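# 第4章　ままごと遊びの環境構成と片付け

## 本章の目標

本章では、保育室におけるままごとコーナーを取り上げ、遊具の選定、配置、および片付けの指導について学ぶ。学習を終えた時点で、次の事項を説明できることが求められる。

- 調理・食事にかかわる見立て遊びの発達的な意義
- 遊具の種類と分量を決める際の観点
- 机上に広がった遊具を、遊びの継続として片付けへ導く方法

## 4.1　ままごと遊びの位置づけ

ままごと遊びは、家庭生活の経験を再構成する活動である。子どもは食材を洗い、皿に盛り、相手に差し出すという一連の行為を演じるなかで、手順の見通しと役割の理解を深めていく。三歳児では単独で道具を扱う姿が多く見られるが、年齢が進むにつれて、食卓を囲む相手を意識した配膳へと移行する。

エナール幼児教育研究所は、213名の園児を対象として、4月の入園直後から24週間にわたる観察を実施した。同研究所が記録した遊びの場面は1752件に及び、その分析からは、食器と食材が同じ机の上で同時に扱われる場面において、子ども同士の発話が長く続く傾向が報告されている。本章の内容は、この観察記録に多くを負っている。

## 4.2　遊具の選定

遊具は、用途の明確なものと、多様な見立てを許すものとを組み合わせて用意する。前者には調味料の容器や果物の模型が、後者には無地の皿、カップ、水切りかごなどが該当する。穴のあいたかごは、野菜を洗う道具にも、食材を運ぶ入れ物にもなり、遊びの展開に応じて役割を変える。

色彩については、食器を淡い色調でそろえ、食材に鮮やかな色を配すると、両者の区別が子どもにとって容易になる。分類を伴う片付けの場面でも、この区別は有効に働く。ただし、色のみを手がかりとすることは避け、形や用途による分類も経験できるよう配慮しなければならない。

## 4.3　机上の配置

遊びの途中にある机は、保育者の目には乱雑に映ることがある。しかし、物の位置には子どもなりの意図が含まれている場合が少なくない。片付けの声かけに先立ち、何がどこに置かれているかを読み取ることが必要である。

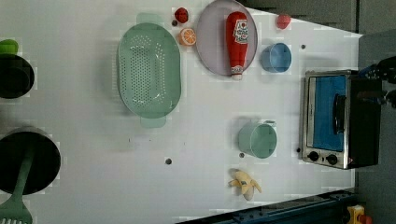 図4-1・図4-2　白い机上に置かれた水切りかご、皿、ケチャップの容器および食材の模型
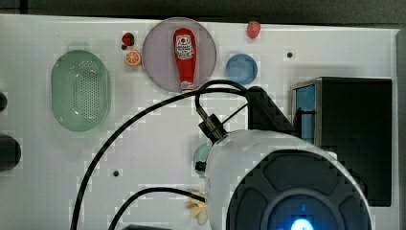
配置を読み取った後は、遊びの文脈に沿った言葉で片付けを促す。「おもちゃをしまいましょう」という一律の指示に代えて、「果物を冷蔵庫に戻しましょう」「お皿を棚で休ませましょう」と伝えることにより、片付けは物語の一部として受け入れられやすくなる。

収納場所は、食器、調理用具、食材の区分ごとに定め、子どもの手の届く高さに設ける。棚には絵による表示を付し、戻す位置を子ども自身が確認できるようにする。区分の数は年齢に応じて調整し、三歳児の学級では食器と食材の二区分から始めることが望ましい。

次節では、セルヴィル園における実践記録を用いて、片付けの声かけと子どもの応答を時間の経過に沿って検討する。記録は巻末資料の52ページに収めた。各自で通読したうえで、演習に臨むこと。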